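The open day at Flodumen started at two, and by a quarter past Johanna Koller had already lost her visitor's badge. She found it stuck to her sleeve and followed the others to the bench at the back, where the arm was being put to work on old office computers.

"It's the recovery line," said Themba Chauke. "We get roughly 2,000 machines a year from Ratville alone. People take out the drives. We'd like the arm to do some of it."

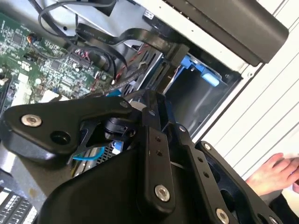
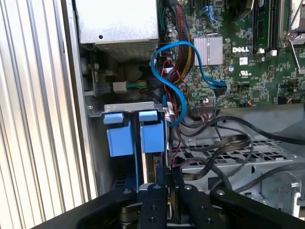
The gripper reaching into an open desktop computer.

Johanna had used a computer like that for 15 years, at the insurance office on Bellamy Street. She had kept a plant on top of hers. She had never seen the inside of one, and it surprised her how green it was.

"Does it know what it's looking for?" she asked.

"It knows blue," said Palesa Masilela from the keyboard. "Blue usually means something you can pull."

The fingers moved in, stopped, and moved in again. A man behind Johanna said his nephew could do it faster with a screwdriver. Palesa said that was probably true.

Johanna thought about the claims she had typed up, the hailstorm year, the long letter to Mr. Baloyi about his roof. She supposed all of it had been wiped – or it hadn't, and it was sitting in a drawer somewhere under a number.

"What happens to what's on them?" she said.

"Shredded," said Themba. "The drives go next door. Number 113 went through this morning."

The arm backed away from the case. Palesa typed something and frowned at it.

"Again?" said Themba.

"Again," she said, and Johanna moved up to where she could see better.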